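# skondar-kitting

Recordings and notes from a bench where two arms try to do the dullest job in the building: taking one of each part out of some bins and putting it in a tray so that a person can assemble it later. The person who normally does this takes about 12 seconds per kit and listens to the radio the whole time. If you came for a verdict on whether machines can do shop-floor chores yet, it's under **Results**, and you may want to sit down first. Or stay standing. It isn't that dramatic.

## The job

One kit is four parts:

- one round red circuit board
- one small cylindrical component with its black lead
- one twisted wire harness
- one red and black wire set

Each kind of part has its own yellow bin. The steel tray goes in the middle with a sheet of white paper in the bottom. Parts go on the paper. Boards go component side up, and no part may rest on top of another, although wires have their own opinions about that.

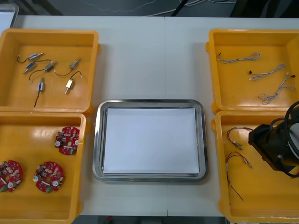
We picked kitting because it sounded easy. Everything in the building that requires skill was already spoken for, and the Hviid project next door had taken folding towels, which photographs better. Kitting has no heat, no blades and no customers. What it has is wire.

Wire is the reason this repository is bigger than planned. A rigid part is where you left it. A harness is where you left it plus wherever the other end felt like going, and the other end is usually threaded through its neighbor. People solve this by giving the thing a little shake. We have spent most of a grant period on the little shake.

## What's in here

| Folder | Contents |
|---|---|
| `teleop/` | 100 episodes driven by a human operator |
| `policy/` | 45 episodes run by the trained policy, unassisted |
| `labels/` | start and end of each pick, outcome, failure code |
| `calib/` | camera calibration, redone in September |
| `notes/` | operator remarks, lightly cleaned up |

Every episode has a fixed view of the bench and a view from the wrist. The two streams are synced on arrival time, so expect a little drift late in the longer episodes. If you need them tighter than that, `tools/resync` helps some.

## Results

On the operator episodes, 93 ended with a complete kit. That number belongs to a human with good eyes and a coffee, so please don't quote it as robot performance. The Brandley write-up did, and we got some very excited email.

The policy does well with boards. They're flat and stiff, and they have a decent edge to grab. It does fairly well with the cylindrical components when one is lying apart from the rest. With harnesses it behaves like someone looking for one particular charger in a drawer full of chargers: confident approach, several at once, long pause.

So, can a machine do this chore? It can do part of it, slowly, with someone nearby to put the bins back. We'd call it a promising trainee and keep the radio.

## Failure codes

- `F1` came up with nothing
- `F2` came up with more than one
- `F3` dropped outside the tray
- `F4` board landed upside down
- `F5` lead or wire caught on the bin wall
- `F6` operator stopped it for the good of all concerned

`F2` and `F5` often happen together. We log whichever came first. `F6` was meant to be rare.

## Using the wrist view

Most of our gains came from the wrist camera, mainly in the last stretch before the fingers close. It's also the view that causes the most grief. Bright metal is the worst of it. A shiny surface carries a copy of whatever is near it, and our first segmentation model, Sellum, was happy to find a second gripper living inside the hardware. It tried to avoid it. Very courteous, very slow.
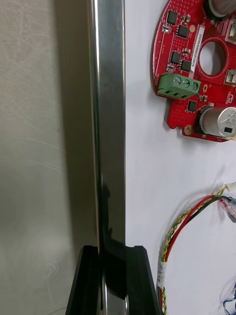

*Wrist view: gripper finger at the chrome rod, its reflection just above the contact point. Red board and wires on the right.*

Masks for reflections are in `labels/mirror/`. They were drawn by hand on a subset of episodes and are a bit generous around the edges. Training without them is possible if you enjoy surprises.

## Known problems

- Part counts in the bins vary between episodes. Don't assume a full bin at the start.
- Small white connectors on the white table are easy to lose, for the detector and for us.
- Some of the boards carry adhesive labels with codes. We don't use them for anything, so please don't train on them and then tell us about your amazing board tracker.
- The operator notes contain abbreviations we no longer understand.

## License and contact

Free for research use. If you fix the little shake, open a pull request. If you only have thoughts about it, use the issue tracker, where they'll be in good company.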